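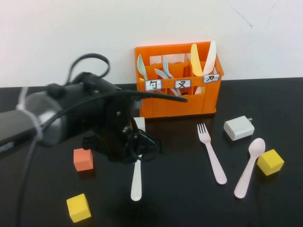
Leitura: 1 min

Voltei a estudar chinês. Pois. Outra vez. Tinha largado em fevereiro com a mudança de casa e as caixas todas, e agora recomecei quase do zero.

O método desta vez: etiquetas. Papelinho em tudo, um caracter por objeto, à mão. 勺 colher, 叉 garfo, 刀 faca. Os talheres são bons para começar porque têm poucos traços e uma pessoa mexe neles todos os dias, queira ou não queira.

O 勺 e o 刀 já saem sem pensar. O 叉 tambem, parece mesmo um garfo espetado (mais ou menos). O problema é o resto da casa. Frigorífico são dois caracteres e nunca acerto na ordem dos traços do primeiro - desisti e escrevi em pinyin, que é batota, eu sei.

Meta: 40 caracteres até ao fim do verão. Vou em 14. De ler, digo, escrever de memória são menos e não quero falar disso.

Tons continuam péssimos. Faço 20 minutos de áudio no autocarro, a mexer os lábios sem som, as pessoas olham. O terceiro tom sai-me sempre como pergunta.

Comprei um caderno quadriculado da Akunus, papel fino demais, a caneta passa para o outro lado. Não recomendo. Lápis aguenta-se.

Se alguem tiver uma aplicação decente para treinar traços, que não peça subscrição ao terceiro dia, deixem nos comentários. Agora vou, tenho o arroz ao lume.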